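Notice to the Residents of Plondlow House

The Board of Residence wishes to record, for the benefit of those who were absent, the circumstances under which Room 401 passed to Mr. Cauã Rezende in February 2018.

The room had belonged to the late Mrs. Lewis, formerly of Kellbridge, who left it by written instruction to "whoever can tell me what the bell was for." The Board took advice from the firm of Skelton and was informed that the instruction, though unusual, was binding on all parties, the deceased included.

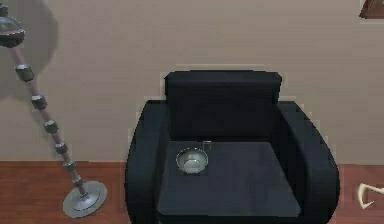
Eight residents submitted answers. It was proposed that the bell had called servants, that it had warned of floods, and that it had never rung at all. Each answer was read aloud on the fourth floor landing, as the instruction required. After each, the Board waited three minutes. No reply was received.

Mr. Rezende, who had come to repair the elevator, asked whether he might speak. He stated that the bell had been for company — that Mrs. Lewis rang it at supper so the building would sound as if someone were expected. The Board had begun its wait when the bell, which was removed in July of the previous year, rang twice.

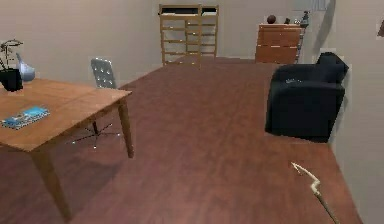
The transfer was approved that evening without objection. Mr. Rezende accepted the keys and signed in both places. He asked that the room be left plain, and the Board has respected his wish; the one picture frame stays on the wall, and the wooden table has not been replaced. He takes his supper at it. Residents who hear ringing at that hour are reminded that they need not report it, and that they are, by the terms of the instruction, invited.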